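Splitting a slow control loop out of a big Naltum component

Last updated: 27 May 2026 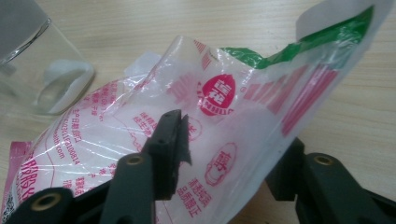
A crumpled food bag with red stripes and a green band, on a light wood tabletop.

I put this off for ages, so let me save you the wait. If your Naltum component does its motor control and its planning in one cycle, you've probably seen the timing get ugly as soon as the planner has real work to do. Mine was supposed to run every 200 microseconds and sometimes took nearly 800. Ouch!

The fix is to move the planner into its own component and let the two talk through a port. You'll need Lurico (the modeling tool) and a working Stelevard runtime.

1. Open your model in Lurico and make a copy of the component. Give the copy a new name right away – I forgot once and spent an evening with two things called "arm_main".

2. In the copy, delete everything except the planning step. In the original, delete only the planning step.

3. Add an output port to the planner and an input port to the controller. Same data type on both sides, please. Set the input to "latest value" so the controller never waits.

4. Give each one its own period. I left the controller at 200 and set the planner to 4000 (both in microseconds), then bumped the controller's priority above the planner's.

5. Regenerate the code and start it in Stelevard with tracing on. Let it run for a few minutes while you throw hard goals at the planner.

6. Open the trace and look at the longest controller cycle. If it's still over your period, check for a leftover log call first (that was my problem, line 432 of the generated wrapper, grr).

If you're on the Vidal scheduler, step 4 looks a bit different: priorities go in the deployment file and the ones in the model get ignored without a warning. I still haven't found a setting to turn that warning on.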